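Zodari fingertip set and cable clip kit: eight weeks on a two-armed cell

Reviewed by Katia Testa
Thursday, February 4, 2021

Rating: three and a half out of five

I look after one two-armed cell. It packs takeaway orders for practice, all day long, and my share of the glamour is keeping the screws tight. In November our old fingertips had gone as smooth as river pebbles, so I ordered the Zodari kit: two pairs of tips, a bag of 30 clips, a hex key and a leaflet folded by someone with a grudge.

The tips first. Fitting takes 19 minutes an arm if you have done it before and most of a morning if you have not. The leaflet tells you to loosen both screws, slide the tip on and tighten. It does not mention that the second screw lives behind the bracket, where only the short end of a key will go. Colin Hulme, who has smaller hands, did that one and has been insufferable ever since.

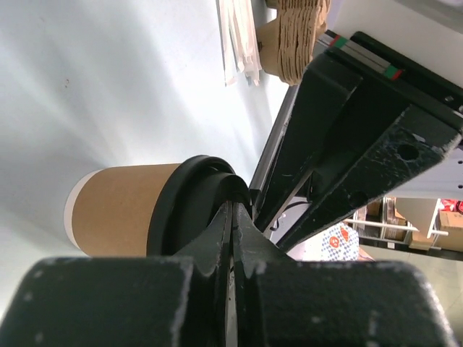
Closing the fingers and looking at the gap is the only check worth the trouble. Leave both screws a quarter turn slack, close the gripper on nothing, let the tips find each other, then tighten. You want them meeting all the way up, with no more than a thin line between them, even when the outsides look as rough as ours, where the dark coating has rubbed through to grey along the edges. Scuffs on the outer edges I can live with. A gap shaped like a wedge will have you chasing paper cups across the table until home time.

On wear, then, the finish marks if you so much as think about a bracket, and Zodari's box says "hard-wearing", a word I would like to discuss with them. The grip itself has been fine. Lids, cup walls and bag handles are all dull work, and dull is how I like it.

The clips are the better half of the kit. They snap on by hand and come off with a thumbnail, which matters when you are re-running a cable for the third time. Ours follow the outside of each arm.
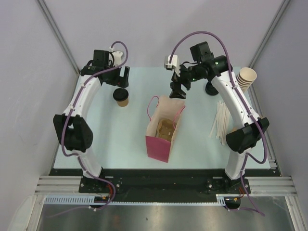

Leave more slack at the wrist than looks decent. I set mine neat and tight the first time, and the wrist reached the end of its turn and pulled the plug half out. Now there is a big daft loop and no trouble. Marisa Melis goes over the clips every Monday and pushes back any that have crept.

Grumbles: spare screws are sold separately, postage from Stuklow took 8 days, and the hex key rounded off in the first week. The price is 125 for the lot, which smarts a little for what is mostly clips. I would buy the clips again tomorrow. For the next tips I may try Janirum first, if Arturo Villa ever gives me back the catalogue.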